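Vetex starts rental of hand-held gripper kit in Stolport

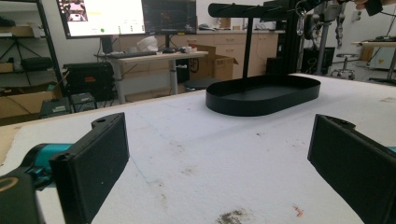
Small workshops in Stolport can now rent a gripper kit from Vetex by the month, the company told its customers on January 20, 2025. The price is 300 dollars per month, or 200 dollars for schools. Until December the kit was only for sale.

The user holds the gripper in the hand and does the task as usual, and the recording is later used to teach a robot arm the same movement. Each kit comes with spare finger pads and five hours of help by telephone.

Samira Matar, who is responsible for rentals at Vetex, said that many customers wanted first to try with light objects, such as clips and small hooks on a stand. "They ask us always how long it takes to learn. For most people one afternoon is enough," she said.

The furniture maker Vedwood tested the kit for almost 70 days. Its production manager, Kayode Oyewole, was satisfied with the grip but would like a softer handle. Orders are taken at the Vetex office in Stolport.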